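Quilts and fleece: how I wash, dry and put them away

By Maya Hattar, for the household pages of Breltwood

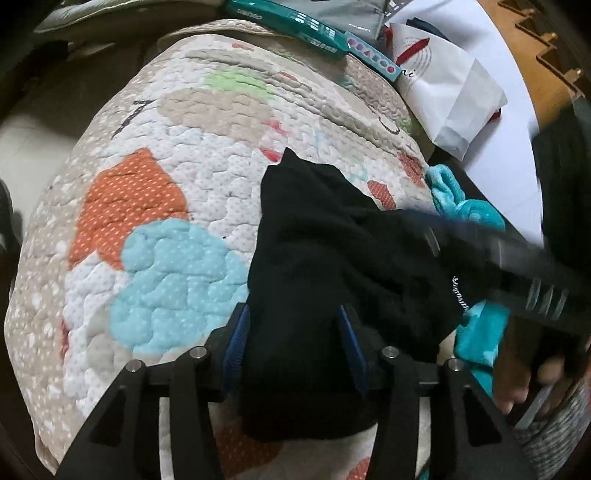 Before the washing

A printed quilt with beige background hides the dirt very well, so do not trust your eyes only. I smell it, and I pass my hand over the stitching to feel for crumbs. Take away any fleece clothes which lie on top of it. Black fleece gives fluff to everything and also collects it from everything, and if the two go in the machine together you will be picking small black hairs out of the seams for the whole evening.

Shake the fleece outside, then turn it inside out and close the zip if it has one. The quilt I shake with a second person, each holding two corners.

Washing the quilt

Look first at the label. Mine allows 40 degrees but I use 30, with half of the usual liquid soap and no softener. The drum must have free space at the top, at least the width of your hand. If you have to push, the quilt is too big for your machine and it is better to go to the launderette. The one in Plakport has large drums, and my neighbour Georges Zein goes there every January with all his winter bedding.

I do one extra rinse. Soap stays inside the filling and makes it stiff.

Washing the fleece

Cold or 30 degrees, short programme, together with other dark synthetic things. No towels! Towels are the worst for fluff. For a fleece which already looks grey, I go over it with a damp rubber glove, always in one direction.

Drying

A quilt with close, wavy stitching dries slower than you think. The outside feels dry and the inside is still damp. I hang it over two lines so that air can pass in the middle, and I turn it after lunch and again before the evening. In a tumble dryer use low heat and stop it after 50 minutes to pull the filling flat with your fingers. Deirdre Mac an tSaoi wrote to me that she puts in two clean tennis balls, and I have tried this - it is noisy but it helps.

Fleece does not need the dryer. It dries on a hanger in one night. Keep the iron away from it, the fibres melt.

Putting away

Fold the quilt in three parts lengthwise and then roll it, not too tight. An old cotton pillowcase is a good bag for it. Plastic keeps the damp inside, so I use plastic only for moving house. The fleece goes on a different shelf, folded with the inside out.

If the quilt smells closed in when you take it out again, hang it by an open window for the morning before you put it on the bed.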